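Inum / Who We Are / About the Company

Search this site Enter keywords Go

About Inum

Inum translates the paperwork that comes with food. Menus, yes, but mostly the stuff behind the menus: allergen charts, supplier contracts, walk-in freezer manuals, and the laminated sign over the sink that has been telling people to "wash hands of all employees" for years.

We started at a folding table in the back of a noodle shop in Bondham. The shop belonged to the Đặng family, who had asked four different people to put their menu into English and received four different soups. Gordon Gauthier, a regular, was between jobs and had opinions about commas. He offered to fix the menu in exchange for lunch. It took him most of April, and by the end of it he owed the shop money.

Natalia Bautista came in the following year with a law degree she was trying to avoid using. She read the contract Gordon had been sending to clients, asked if she could keep it as a souvenir, and wrote a new one. She now runs everything with a deadline in it. Gordon runs the glossary.

The glossary has 2,117 entries and is the nearest thing we have to a family Bible, including the arguments in the margins. It has nine entries for "dumpling." There used to be more, but a truce was reached.
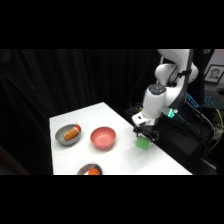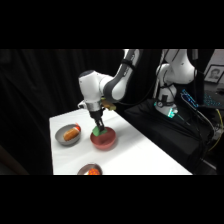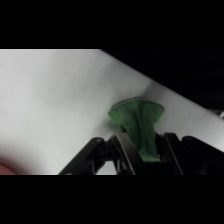 Page maintained by the Menus and Small Print Team

What we do all day

A restaurant sends us a document. We read it, and then we call and ask what it means. This second step is where we differ from cheaper outfits, and it is also why our phone bill looks the way it does. A dish called "grandmother's surprise" can't be translated until someone tells us what the surprise is. Often it's liver.

We work in 30 languages, some of them much better than others, and we'll tell you which is which before you pay. If we can't do a job well we send it to our friends at Tralledance, who do the same for us and have never once gloated in writing.

Every job gets a second reader who hasn't seen the original. If the second reader can cook the dish, dodge the peanuts or defrost the freezer from our version alone, it goes out. If not, it goes back to whoever wrote it, with a note. The notes are polite. Natalia had to make that a rule.

What we don't do

Slogans. We tried one once, for a chain of sandwich counters, and the client's lawyer called before the client did.

We also don't do overnight work, except for allergen charts, which we'll do at any hour and grumble about afterward. Everything else takes as long as the quote says it will. Gordon still believes he can beat the quote. He is not allowed to write the quote.

Working here

We hire slowly and mostly from kitchens. If you've carried plates in two languages you're already ahead of most people with the right diploma. New readers spend their first 60 days on freezer manuals, and those who are still cheerful get moved to desserts.

Visiting

The office is upstairs from the noodle shop, through the side door. The bell works if you lean on it. Saturday is for walk-ins: bring whatever needs translating and we'll look at a single page for free, provided it's a real page and you haven't shrunk the type. Lunch is downstairs and you're on your own with the bill. Order the number four, which used to be listed as "wet chicken of the house" and has sold a good deal better under its current name.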